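Simulated arm knocks cube off when stacking on the tall block
Posted in: Student projects / Simulation

trumby_lab
Third-year group project. We have to move four small cubes onto a tall block in simulation before we get time on the real arm. Pick-up works from anywhere on the table. Placing does not. In 200 runs the cube ended up on the floor of the scene or beside the block far too often, and the log says "goal reached" every time. The planner is Flamby with default settings, physics step 3 ms. Render from a typical run:

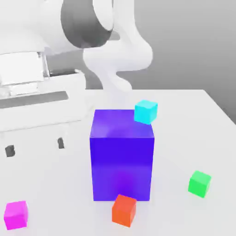
Our release routine opens the gripper when the arm is within tolerance of the goal pose, then goes straight to the home position. The goal is the centre of the block's top face plus half a cube height. I have checked the arithmetic twice. The cyan cube is up at the corner of the purple block with part of it over the edge, so the error is sideways and I can't see where it comes from. Friction is whatever the scene file came with. Any ideas before our slot in July?

wurnier
Check what "within tolerance" means. If I remember rightly the default position tolerance in Flamby is loose, intended for moving between waypoints. Set a separate, tighter one for the final approach and wait until joint velocities are close to zero before opening. Then add a short pause and a straight vertical retreat. Going directly home from the release pose lets the fingers drag the cube sideways — we lost 19 runs to that before anyone plotted the path.
Also log the cube's pose at release and again after the pause. If the first is central and the second is not, it is the retreat or the friction. If the first is already off, it is the goal or the grasp.

rajput_robotics_club
Had this. Turn friction up.

flatwasher
Turning friction up will hide it in simulation and it will come back on the real arm. Do what wurnier says first. One more thing to look at: the goal is for the gripper, and the cube may not be centred in the gripper. Read the offset between the two after lifting and subtract it from the goal. Three lines of code, and our stacking test at Trumby went through after that with the friction left alone.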